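About Clulten

Clulten tests whether robot arms can do household and light shop-floor chores to a standard a customer would accept. We are based in Ashworth, with a second office in Gresthorpe. We do not build arms. We write the tasks, run them in simulation, score them and report the failures to the manufacturer.

Most of our work is tabletop tidying with two arms: pick up an item, put it on a shelf, leave its neighbours standing.

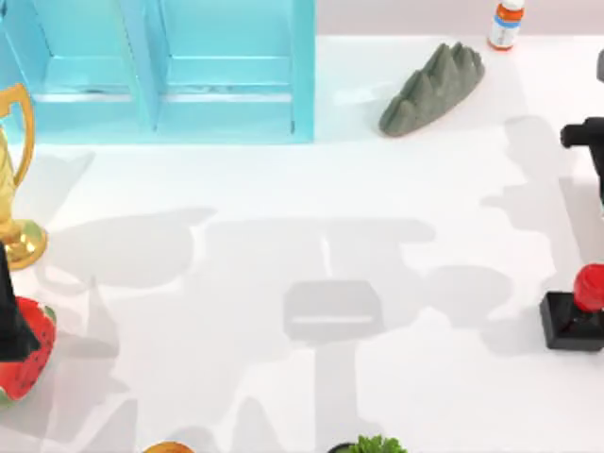 Page last changed: May

Our simulated tables mix objects that have little in common. A small medicine bottle, a joystick and a trophy cup each call for a different grasp, and an open shelving unit limits the angle from which an arm can approach. Clutter is set by the task file and varied between runs.

The current task library, Ullus, holds 2446 tabletop layouts. Of these, 2175 have been released to clients and the remainder are held back for blind testing. Each layout is run 300 times per controller. A run is scored on three points: the item reached its target, it was released upright, and no other item was displaced.

Crockery gets its own category. The cost of an error is high and the contact area is small.
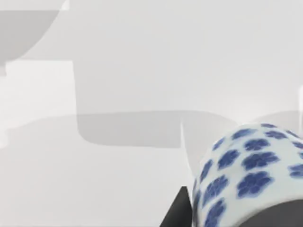
A curved, glazed surface gives two rigid fingers very little to hold, and a controller that performs well on boxes will often fail on a cup. We report grip failures separately from planning failures so that engineers know which one to fix.

Can machines do the chores yet? Single items on a clear bench, yes, in most of our tests. Mixed items at household speed, no. We do not treat a simulated pass as proof of performance on a real counter, and our reports say so on the first page.

Test enquiries go to the Ashworth office. Please include the arm model, gripper type and control rate.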